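Journal > Music > Concerts

1/7/99 – posted by the page owner

Print this page | E-mail this page

Row 11 at Prenel Hall

I paid 30 dollars to hear the Gronow Quartet and got the cougher in row 11 for free. He came in early on every slow movement – better timing than the viola, I thought. The Jelter piece ran long, and my left foot slept through most of it.

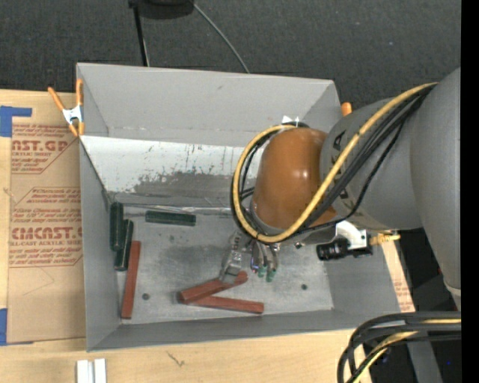

Next up

Brernham in April, piano only. I'm bringing cough drops to hand out.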